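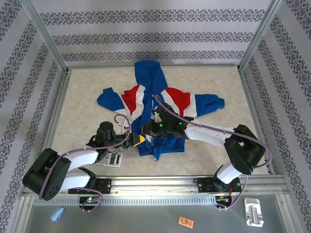 Chapter 6
Jackets, Hoodies and Other Awkward Tops

What you need before you start
A flat surface wider than the sleeves. Good light. Chapter 5 (shirts) finished, or at least skimmed. One hooded jacket, any size. A notebook for the fold log.

Key words in this chapter
Body. Hood. Hem. Cuff. Drawstring. Center line. Lay-out. Drop fold. Packet.

6.1 Why tops with hoods get their own chapter

A T-shirt is two layers and a bit of ribbing. Fold it badly and it still goes in the drawer. A hooded jacket is a different job. Thick at the hem, thick at the cuffs, a hood that wants to go its own way, cords that end up wherever they like. Add a lining and the two layers slide on each other while you work.

Most folding trouble starts before the first fold. Jacket dumped down, one sleeve under the body, hem bunched, and then the student starts folding anyway. Everything after that is off by the same amount. So most of this chapter is lay-out. Folding comes in 6.4, and it goes fast once the lay-out is right.

The sorting room at Ondgate handles almost 3,000 garments in a busy month, December being the worst for jackets. New staff there spend there first shift on lay-out and nothing else. We follow the same order.

6.2 Reading the jacket

Look first, hands later. Find these:

The hood. Should point straight away from you. If it leans, the shoulders are twisted.

The sleeves. Out to the sides, one left, one right. Check the cuffs for turned-in fabric.

The hem. The usual problem spot. The jacket in the opening photo is a good one to practice on: hood toward the back, sleeves out both ways, but look at the hem. Blue fabric bunched up near the middle. Roughly flat is not flat. That hem has to be pulled down and smoothed before any fold goes in.

The cords and tabs. Small light ends on a dark jacket are easy to spot, as in the photo. Dark on dark, feel for them.

Stripes, if you have them, are free help. On a jacket with bands across the upper chest and onto the sleeves, like the red and white ones on our blue jacket, compare left with right. Bands level on both sides, shoulders are square. One side higher, go back and shift the body. Plain jackets, use the shoulder seams instead. Harder, but same idea.

Margin note: patterned table tops make small wrinkles harder to see. Run your palm over the fabric instead of trusting your eyes.

6.3 Lay-out, step by step

1. Close the zipper or snaps, if any. Halfway is not closed.
2. Hold by the shoulders, hood away from you, and lower it onto the surface. Lower, don't throw.
3. Pull one sleeve out to the side. Then the other. Light pull at the cuff, then let go.
4. Take the hem at both corners. Draw it toward you until the bunching in the middle is gone.
5. Smooth from the center line out to the sides. Never side to center, that just makes a ridge.
6. Flatten the hood. Tuck the cords inside it.
7. Stop. Look again at the hood, sleeves, hem. Fix what moved.

Step 7 gets skipped all the time. In the Somham classes, instructors check it before anyone is allowed to go on to 6.4.

A word on tension. Fleece stretches and creeps back after you let go. Nylon shells don't stretch much, but they slide. With fleece, pull, wait a second, smooth. With nylon, pin the body with one hand while the other hand works.

6.4 The first two folds

Only the start here, the full packet is in 6.6.

Fold one: left sleeve across the body, straight over, cuff landing near the opposite side seam. If the cuff hangs past the body, double it back on itself.

Fold two: right sleeve the same way, on top. Two sleeves stacked make a hump at the center. Slide the second one down a little so the cuffs don't sit on each other.

The hood stays where it is for now. Students love to fold it down first. Leave it. It comes down last, as the cover of the packet, and holds the cords in.

6.5 How much room a jacket takes

The Zeman shelf used in our practice room is 80 cm wide. Before you read on, guess how many hooded jackets fit side by side in one row. Write the guess in your log, you will come back to it in 6.6.

Weight matters as well as width. A lined hoodie of 900 grams presses down on whatever is under it, so the heavy ones go at the bottom of the stack. Vemer bins are deep and it's tempting to fill them to the top. The bottom packet comes out flat as a board and creased at the hood.

Try it now
Lay out one jacket using 6.3. Walk away from the table, come back, look at the hem. Write down what you would change. Then do the same with a jacket of a diffrent fabric, and note which step took longer.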